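How to compare two hand-held grippers on your own dining table

Last changed: 14th May

At Skarkau we had to choose between two hand-held grippers with a camera, and the sheets from the sellers did not help us much. Both gave a jaw opening and a weight, and both promised a good grip. So I made a small test which anybody can repeat at home in one evening. I write it down here in the order I do it now, after some mistakes in March.

What you need

Two grippers, charged. A table with space on all sides. A kitchen scale. A cutlery holder with a few things in it: chopsticks, a spoon, one utensil with a thicker handle. Paper and pencil, or a spreadsheet if you prefer.

Step 1. Weigh each gripper with everything on it, also the cable. Ours differed by 218 grams. On paper this looks small, but after half an hour your wrist has a different opinion.

Step 2. Check the pads. Wipe them with a dry cloth, close the jaws slowly and look whether the pads meet flat along the whole length. If one side touches first, tighten the joint before you continue. A crooked pad will lose a chopstick every time and you will blame the wrong thing.

Step 3. Put the holder in the middle of the table and mark its place. A tablecloth with a pattern is very practical for this, you simply choose one figure and always return the holder to it. Stand so that your elbow is free.

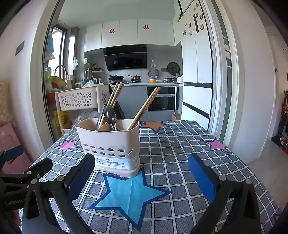 Step 4. Start with the spoon. Take it out, lay it on the cloth, pick it up again and put it back. Do this 30 times with the first gripper, then rest, then 30 times with the second. Write down each drop and each time you had to close the jaws twice.

Step 5. Do the same with one single chopstick. It is thin and round, and it likes to turn between the pads. Do not help with the other hand, even if it is tempting.

Step 6. Lift the holder itself, first empty and then full. Hold it across the narrow side. Try soft pressure before strong pressure, thin plastic bends easily and the result is then not fair.

Step 7. Look at the recordings the same evening. Check if the tips of both jaws stay visible when they are closed, and if a bright window behind the table makes the object too dark. With the Prevgate mount we lost 24 recordings for this reason and had to do them again.

How to read the numbers

Compare only the same object with the same person. My colleague in Vesville has bigger hands and her results for the heavier gripper were much better than mine. From our 374 recordings, almost all the drops were with the chopstick, so if you have little time, do step 5 and leave the spoon for another day.

The sheet I use has the columns object, gripper, person, drops, second closings and remarks.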